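Pappas Street Library to Close for Floor and Heating Work

The Pappas Street branch library will close in May for repairs to its floor and heating system, the library board decided at its latest meeting. The work is expected to take up to 11 weeks. The branch will reopen in stages, with the children's section first and the upstairs reading room last.

The building's boiler failed twice over the winter, and the second failure left the ground floor without heat for most of a week. A contractor who came to look at the pipes found that part of the floor near the front desk had sunk. Staff moved two rows of shelves away from the area and roped it off, and it has stayed that way.

Branch manager Drita Pavlović told the board that patching the old system again would cost less this year but would leave the floor problem in place.

"We would be taking up the same boards twice," she said. "I would like to close once and get it done."
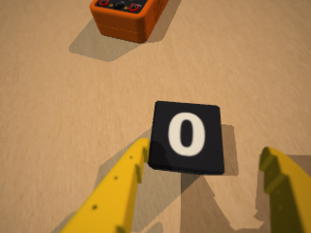
The contract went to Clalteck, a heating and building firm that replaced the windows at the Prullora branch. Crews will take out the boiler, run new pipe along the east wall and rebuild the sunken part of the floor. The front steps, which some residents had asked to have widened, are not included. Pavlović said a ramp at the side door will remain the step-free way in.

During the closing, 1,074 of the most requested books will go to a temporary desk in the Zidico Community Center on the other side of the park. The desk will open at 10 a.m. and close at 6 p.m. Patrons can pick up holds there, return books from any branch and sign up for a card. There will be no public computers at the center, so anyone who needs one will have to use the Prullora branch.

The rest of the collection will stay in the building under plastic sheeting. Titles that are not at the temporary desk can be requested from other branches at no charge. Pavlović said those requests may take a few days longer than usual to fill. 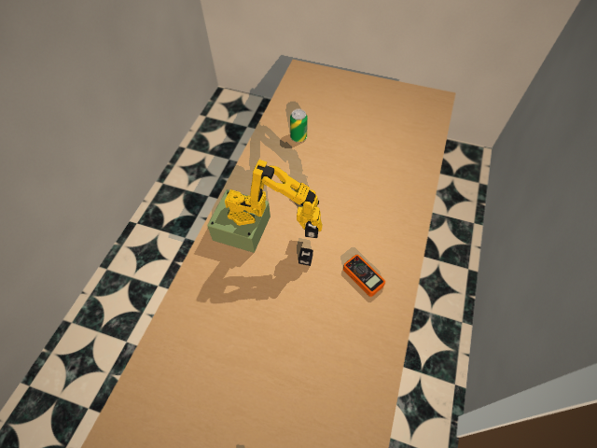
Due dates on anything checked out from Pappas Street before the closing will be extended until the first stage of the reopening. The outside book drop will be locked, and patrons were asked not to leave bags of books by the door.

Several people spoke during the public comment period. Efthymia Mitsotakis-Vlachou, who lives on the next block, said she supported the repairs but was worried about the after-school homework hour. She said many of the children who attend walk there from the elementary school and could not easily get to Prullora.

The board agreed to move the homework hour to the Zidico center, in the room next to the temporary desk. It will start at 3:30 p.m., and 45 places will be available. Families already signed up do not need to do so again.

Mitsotakis-Vlachou also asked about the crossing at the park entrance, where the paint has worn away. Board members said the crossing belongs to the street department and that they would send a letter asking for it to be repainted before the move.
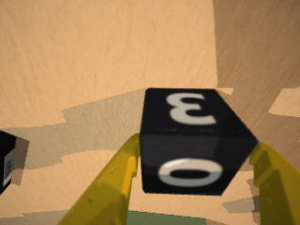 The branch's evening language classes will stop for the summer and return in the fall. The chess club and the knitting group have both found space of their own, and their new meeting times are posted at the front desk. The used book sale has been called off for this year, and donations for it are no longer being accepted.

All 8 branch employees will keep their hours. Three will work at the Zidico desk and the others will fill in at Prullora and the main library.

Questions about holds, cards or the homework hour can be brought to the Pappas Street desk until the branch closes. The building will be locked to the public once the shelves have been covered.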